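Two Grippers, One Stubborn Door: Hosix Finishes Its Simulator Trials

December 2018

If you have ever tried to get through a door with your arms full of groceries, you will have some sympathy for the folks at Hosix, who have spent a good part of the season teaching a two-armed robot to do much the same thing (minus the groceries, for now). The team wrapped up its comparison of two grippers last week, and the short version is that the slimmer one, called Jasel, came out ahead of the sturdier Fang on doors, while Fang held its own nearly everywhere else.

All of it took place in Plallel, the simulator the group has been building since August. Rosalba Sanna, who ran the trials, set up 39 virtual rooms with different doors and handles, and the two grippers went through 1,357 attempts between them. "I stopped dreaming about anything else," she told us over a very welcome pot of coffee. "Lever handles, mostly!" 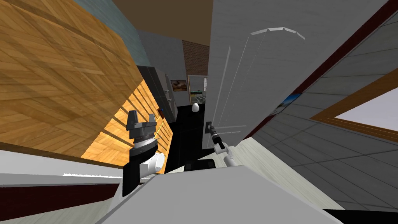
A slender black gripper at the lever handle of a white door in one of the simulated rooms, with the second arm's gripper open at left.

Fang's wide fingers got a good hold on boxes and jars, but on levers they tended to bump the door panel before they could close. Jasel had fewer of those bumps, though it did let go early 123 times, mostly on heavier doors, and Shengli Xu thinks the controller deserves a fair share of the blame there. He has been rewriting the part that decides how hard to squeeze, and he was kind enough to show us a whole whiteboard's worth of reasons why that takes longer than you'd think.

Next up is a round with real hardware and 2 real doors, which Xu is putting up in the back of the workshop. Sanna hopes to have those results ready to share in the spring, and visitors are welcome to stop by and watch once the hinges are on.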